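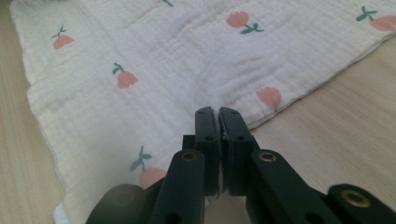

3. First wash and drying

Your Rukik muslin cloths will get softer and fluffier every time you wash them, and the first wash makes the biggest difference! Set aside an afternoon and do the whole pack together.

1. Take off the paper band and any tags.
2. Wash in warm water, 40 degrees C at most, with half your usual detergent.
3. Set the spin to 900 or 1000. Muslin can take it.
4. Shake each cloth hard, twice, as it comes out. This opens up the layers and gives you that lovely crinkle.
5. Hang by one long side, or tumble on low.
6. Smooth by hand while still slightly damp. Leave the iron in the closet.

Note: Expect a little shrinkage in the first wash. We cut the cloths oversized to allow for it.

Caution: Do not use fabric softener or chlorine bleach. Softener coats the cotton, and a coated cloth won't soak up spills nearly as well.

4. Folding and storing

1. Lay the cloth flat and pull the corners out gently.
2. Fold in half, then in half again.
3. Fold once more if your drawer is shallow.
4. Stack with the folds facing you.
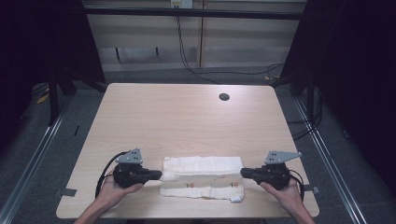

Fig. 4. Folded cloth on the table.

Don't worry about perfectly square edges. Muslin wanders a bit, and we think it looks great that way!

Note: For milk or fruit stains, soak in cold water before washing. See Section 5.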